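Sep 6, 2018

Fault day. I am writing it out in full because the log only takes short lines and I will want the order of things later.

Started the Lagman at 8 with the plate task, same as all this week. Kitchen set, lower cabinet under the cooktop, door open, cloth over the block, three round slots in the cloth. Pink goes left, green goes middle, purple goes right. The arm takes a plate from the holding position, comes in under the counter edge, lowers the plate into its slot, opens, backs out the way it came. The pots stay on the cooktop the whole time. They have nothing to do with the task, but the planner has them in its map and I don't want to rebuild the map.

The first runs were fine. Pink and purple placed well every time. The green plate was the one I was watching, as the middle slot has the least room on either side once the other two are in.
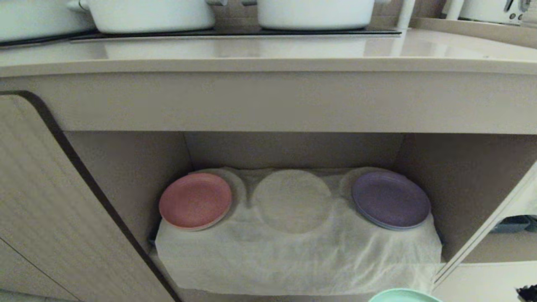
Bindu Krishnan

The fault came on run 15. The arm went in with the green plate, lowered it, and did not open. The fingers stayed closed on the rim and the arm kept pushing down. The screen said "place complete" while it was doing this. I let it go on for longer than I should have, thinking the release was only slow. Then the block shifted under the cloth and I heard the plate scrape, and I hit the stop.

The stop did not stop it right away. That is the part that matters. The arm finished the move it was on, which was another short push down, and only then held still. No one had a hand in the cabinet. I had mine in there ten minutes earlier to straighten the cloth, with the arm powered, which we all do and which we are going to quit doing.

I cut the power at the wall and waited for the brakes. The plate was not broken. It had a scratch on the rim, one more among many. I backed the fingers off with the hand crank, took everything out and wrote down the time.

Then the looking. I had two separate problems and spent most of the morning treating them as one.

The first is the release. The force reading at the wrist is what tells the program the plate is down. I set the limit at 200 when we had the heavier plates, and I never lowered it. With these lighter plates on a soft cloth the reading climbs slowly, so the arm goes well past contact before the program believes it. After that it should open anyway. It didn't because the open command was sent and never answered. I found it in the record, sent once, no reply, no retry. The program marked the step done as soon as it sent the command. So "place complete" only ever meant "I asked." I wrote that line myself in December and I remember thinking I would come back to it.

Why there was no reply, I think, is the cable. It runs loose over the top of the arm and loops down past the fingers, and when the arm reaches deep into the compartment the loop drags. I moved the connector by hand with the power back on and the gripper signal dropped out, came back, dropped out again. I could do it at will after a few tries. It needs a new connector and the slack has to be tied back before anything runs again. I put in a request with Ditard for the part. They make the gripper, and their answer last time took eight working days, so I also asked downstairs if we have a spare.

The second problem is the stop. The button on the bench goes through the Vimel box, and the Vimel box is set to let the current move finish before it holds. There is a setting for an immediate stop and it was off. I don't know who turned it off or if it was ever on. I turned it on, ran the arm in open air with nothing in the cabinet, and pressed the button 15 times at different points in the move. It held at once every time. I have asked for the other two stations to be checked before they are used again.

After lunch I borrowed the cable from the Skullo arm, which is down anyway, and did a few slow runs at quarter speed with the limit brought down and my hand on the button. It hangs just as badly as the old one, but the signal stayed up. The arm put the green plate in the middle and I kept it there over the slot for a while with the fingers on the plate, reading the numbers. They look right now. Contact shows early and the push ends where it should.

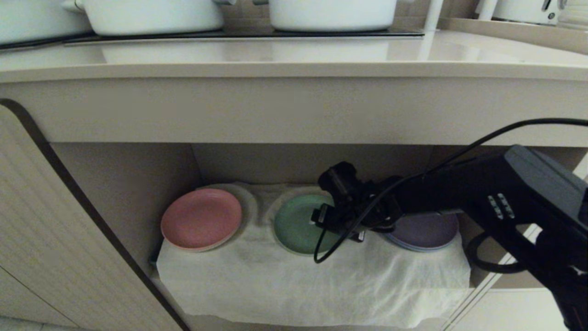
To do before the next full run

Tie back the cable along the arm, both loops. Check it at full reach with the door open.

Change the place step so it waits for the gripper to answer. If there is no answer, hold still and raise an error. No retry on its own.

New force limit for the light plates. Keep the old one under a separate name for the heavy set.

Write the incident up as file 292 and send it around. Put the stop setting first, ahead of the gripper.

Sign on the cabinet: power off before hands go in. I will make it tonight.

Left at 8. Back is sore from kneeling in front of that cabinet.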